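Gripper and Controller Comparison, Bimanual Bench Cell
Progress report, period ending January
Prepared for the Plemness equipment fund

1. Status

Work package 2 (gripper comparison) is complete except for the repeat runs listed in section 5. Work package 3 (controller comparison) has started. Spending is at 72 percent of the approved budget. No change to the end date is requested.

2. Setup

The cell consists of two small arms mounted on opposite sides of one table, with a kitchen scale between them. Both arms run the Kravets controller at factory gains. The Stestarus controller was delivered late in the period and has been bench tested with no load only.

Two finger designs are under comparison. Design A is a rigid printed finger with a flat inner face. Design B has a grooved jaw on one side and a curved tip on the other, and was drawn up after the first round of scoop slips reported last period. Finger changes take two screws and do not require the wrist to be rehomed.

3. Dosing task

The task is to pick up a plastic scoop, fill it with roasted coffee beans from a container, carry it to a bowl on the scale and pour until the target weight is reached. Beans were kept as the test material because they roll, jam against the scoop edge and show small wrist errors as scatter on the table. The second arm holds position beside the scale during the pour and is used only for moving the bowl at the end of a run.
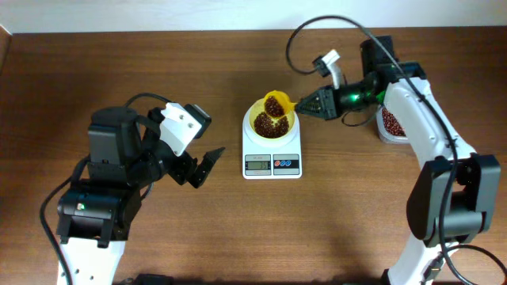
Figure 1. Right arm pouring beans from the yellow scoop into the bowl on the scale. Left gripper open, holding position.

Each run is scored on three points: scoop retained through the full cycle, final weight within 2 g of target, and no beans outside the bowl. A run passes only if all three are met. The scale reading is logged by hand after the arm has withdrawn, as the display takes a moment to settle.

4. Results

Design A was run 20 times and passed 10. Most failures were rotation of the scoop handle between the jaws at the start of the pour, which dumped the load early and overshot the target. Raising the grip force reduced rotation but caused the wrist motor to reach its temperature limit in longer sessions, so the force was returned to the original setting.

Design B passed 87 percent of its runs at the original grip force. No handle rotation was logged. The remaining failures were scatter, with beans landing on the scale platform or the table. These occurred when the scoop came in low and touched the rim of the bowl. That is a path problem and will be handled under work package 3.

Cable routing needs attention. The loop on the upper part of the right arm is long enough for full reach but swings during fast returns. A clip has been ordered from Usis.

5. Open items

Repeat Design B with a second scoop of thinner handle section.
Repeat both designs with the finger sets swapped between arms, to rule out a difference in the wrists.
Load test the Stestarus controller, then run the same dosing task on both controllers with Design B only.
Replace the hand log with a scale that has a data output. The present scale has none. Cost is within the consumables line.

6. Request

Approval is requested to move the unspent machining allowance to consumables. Design B is printed in house and no machined fingers are now planned.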